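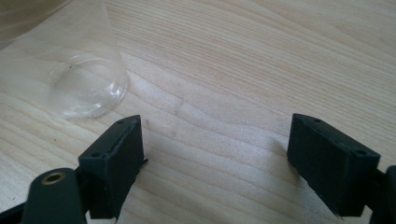 Hardware & Upgrades

Talk notes: Putting a new drive in an old laptop

Okay, hi everybody, can you hear me at the back? (Wait for the thumbs up.) I'm Yakubu Osagie, I fix laptops at Parsons, and tonight I want to talk about the cheapest way I know to make an old machine feel young again.

Start with the Zirkel story. My sister's Zirkel took more than 7 minutes to get to a desktop I could click on. She was ready to throw it out! I swapped the spinning drive for a plain solid state one and left everything else alone, same memory, same tired battery. Then show the startup clip. Let it play, don't talk over it.

Next bit: what to buy. There are two things to check before you spend a dime. Find out which connector your laptop has, and find out how much stuff you've got on it. People skip the first one all the time and come in with a lovely little M.2 stick and a laptop that only takes the older 2.5-inch kind. (Hold up one of each, pass them around, get them back this time.)

If somebody asks about the Cenen drives, I've put them in a lot of machines and I like them fine. I wouldn't pay extra for the top model in an older laptop, though, as the connector will hold it back anyway. Save the money for lunch.

Then copying. I use Pomodard for cloning, mostly out of habit. Plug the new drive in over USB, start the copy, go do something else. My last one was 400 gigs and I let it run through dinner. Back up to a separate drive first! I say this every time and I'm going to say it twice tonight.

Screws: mention the magnetic mat. Mention the one that rolled under the fridge.
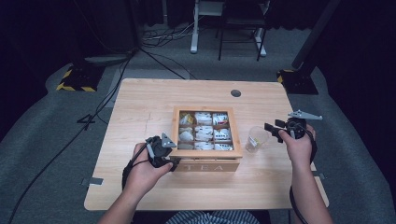

Do I have to reinstall Windows after I change the drive?
You don't if you clone the old drive, since your system, programs and files all come across in the copy. A fresh install is worth doing if the old setup was already acting up.

Leave that one on the screen while I get the demo laptop open. Battery unplugged before I touch anything, and say so out loud. Then the swap, lid back on, power button, and take questions while it boots.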